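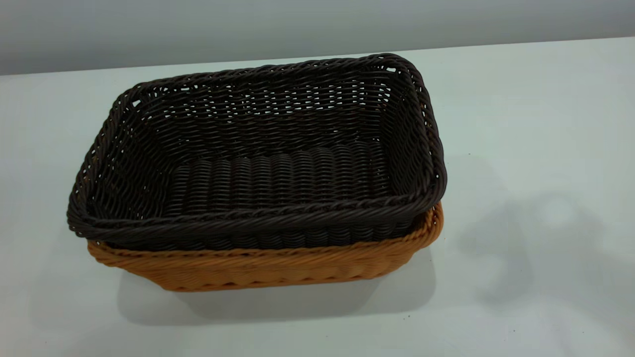 Two woven baskets, the dark one nested in the tan one, on the work table.

Questions about the Kemeys Robot Club

What do students do in the club?
Students teach a robot arm to handle ordinary things from a home. This term the main task is nesting and unnesting: one basket goes inside another, and later it must come out again. We work in small teams, and every team writes its own program.

Why baskets and not blocks?
Blocks are too easy after the second month. A basket with a thick braided rim and an open weave gives more difficult places to grip, and the students learn to choose their grip point before they write any code.

Do I need to know programming?
No. Beginners start with the Karetti exercises, which take four meetings. If you have finished them already in school, please tell us and you can join a team directly.

How is a run scored?
A perfect run gives 101 points: 100 for the task and one for a clean table. The time limit is 300 seconds. If a student touches the arm or the baskets during the run, the run is finished and the points until that moment are counted.

Can we bring our own baskets?
For practice, yes. For the scored runs all teams use the club baskets, so that the results can be compared.

What is the Skorno day?
It is our open day in July 2023, when the teams show their work to families and other schools. Each team has two runs and also explains one mistake from its logbook. Visitors do not need a ticket.

Must I keep a logbook?
Yes, every student keeps one. Write down the program version, the starting position of the baskets and what happened. Short notes are fine – drawings also.

Can I miss a meeting?
Of course. Please write to your team before, so they do not wait for you. The arm is booked by team and the time cannot be moved to another day.

Who can I ask if my question is not here?
Please write to Ayten Dağdelen, who leads the club, or leave a note in the box in room 68. She answers in the order the messages come, and in exam weeks it can take a little longer.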